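The Hem Test

Aled Bowen had written the protocol in May and had not looked at it since. Gwawr Griffiths read it aloud to him on the morning of the comparison, from the far side of the one-way glass, while the robot finished its self-check.

"Item four. Operator identifies leading edge of bedding. Operator grasps leading edge. Operator does not grasp anything else."

"That's clear enough," Bowen said.

"It's clear. We just never managed item four with the old hands."

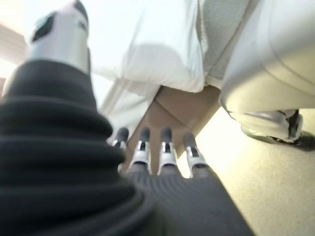
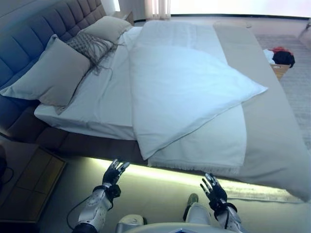
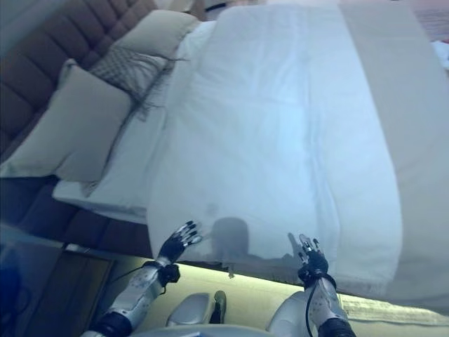 The old hands were Kosby units, two fingers and a parallel stroke, rated for cartons. They had been bought with the arms and nobody had questioned them until the company took the hotel contract. A Kosby closed on a blanket the way it closed on a box: to a set position, at a set force, with no opinion about what was in between. On a thick edge it held. On a thin one it took the sheet underneath as well, and the run was scored as a fail.

The candidate hands were from Drukell. They had fingers and a thumb, and a controller that was supposed to report contact at each joint. Griffiths had spent two weeks on the driver. The reports came back in a format described in a manual that had been translated at least twice, and one of the fields was listed only as "Remain."

"What does Remain do?" Bowen asked her.

"It goes up when the hand holds something and down when it lets go. I've been treating it as torque."

"Is it torque?"

"It has the wrong units for torque."

Bowen wrote this down. He wrote most things down. He had come to the lab from a firm that certified elevators, and his notebooks were numbered on the spine.

The plan called for 42 attempts with the Drukell hands, under teleoperation, using the same bed and the same bedding. Carys Dafis would operate. She had done all the Kosby runs in the spring and had the steadiest wrists of anyone on staff, a fact established by measurement. She sat in the next room in a headset and a pair of instrumented gloves, and her voice came through the speaker with a short delay.

"I can see the bed," she said. "I can see the hands. The left one is lagging."

"By how much?" Griffiths asked.

"Enough that I don't think of it as mine."

Griffiths changed a filter constant. Dafis flexed her fingers. Behind the glass, the black fingers flexed.

"Better," Dafis said. "Starting attempt one."

The first 11 attempts were unremarkable. Dafis brought both hands in low at the foot of the bed, opened them, lowered them to the edge and closed. Eight were clean. Two took a fold too many. One closed on air, and the controller reported contact anyway, with a Remain value of 3,556.

"That's high," Griffiths said.

"High for a miss?"

"High for anything. A full fold reads 483."

They stopped and she examined the log. The value had climbed in a smooth curve over four seconds, held, and dropped to zero when Dafis opened her hand. A loose connector would have produced spikes. Griffiths reseated the connector in any case, checked the glove calibration, and ran the hand through an open-close cycle with nothing near it. The field stayed at zero through the whole cycle.

"Carys, what did you do on that one?"

The delay seemed longer than before. "I held on," Dafis said.

"To what?"

"I thought I had the hem. I was told not to let go until the tone, so I didn't let go."

Bowen turned to a fresh page.

The next attempts were ordinary again, and by noon the Drukell hands were ahead of the Kosby baseline by a margin that did not need statistics. Iestyn Bevan came down from the second floor to see. Bevan held the budget. He watched two attempts standing up, with his coat on.

"How much more are they?" he asked.

"Per pair, four times," Bowen said.

"And they do the job four times better?"

"They do the job. The others don't."

Bevan considered this. On the other side of the glass, the right hand closed, lifted the edge a few inches, waited for the tone and lowered it. The controller logged 483.

"Is it always that number?" Bevan said.

Griffiths looked at the screen. She scrolled up. She had been reading the values one at a time, as they arrived, and comparing each with the threshold. She had not compared them with each other. Every clean grasp was 483. The grasps differed in height, in angle, in which fingers had made contact first, and in how much cloth was between them. The joint currents varied as they should. The Remain field did not vary at all.

"It's a status code," Bowen said. "It isn't a measurement. 483 means holding."

"Then what does the other one mean?"

No one had the manual open. Griffiths opened it. The table of codes was in an appendix that the index placed on the wrong page. She found 483, which was glossed as "Object is kept." She found 3,556 near the bottom, below the thermal warnings.

"'Object is kept by other,'" she read.

Bevan buttoned his coat. "Meaning what?"

"Two hands on the same item, probably," Bowen said. "A handover state. One gripper has it, a second gripper takes it, and the first one needs to know it can release. It's a sensible thing to have."

"Was the other hand near it?"

Griffiths brought up the joint positions for attempt 11. The left hand had been parked open, well clear, for the duration. She turned the screen so that Bowen could see it, and he copied the six figures into his notebook and underlined none of them.

"Then it's a false positive," he said. "We record it as a false positive and we ask Drukell."

They asked Drukell. The reply came that afternoon from a support engineer named Aled Hughes, who was courteous and wrote in complete sentences. The code was used in bimanual work, he confirmed. It required a load on the fingertips in a direction the arm was not moving. It could not be produced by an empty hand. He asked whether they would be willing to send the log, and whether the operator had reported anything.

Griffiths went next door. Dafis had taken off the headset and was sitting with the gloves still on, palms up on her knees.

"On eleven," Griffiths said. "When you held on. Did you feel anything through the gloves?"

"The gloves don't have feedback."

"I know they don't."

Dafis looked at her hands. "It was pulling the way a child does," she said. "Small pulls. To see if you've still got it."

Griffiths went back and wrote to Hughes that the operator had reported nothing outside the specification, which was accurate, the specification having no entry for it. Bowen completed the form. Under Recommendation he put that the Drukell hands should be purchased, two pairs. Under Anomalies he put one, and gave the attempt number and the code. The form was dated Monday, November 4, 2019, and it had a box at the bottom marked Further Action, with space for a single line.

He thought about it for some time. Then he wrote: Revise item four – operator to release on request.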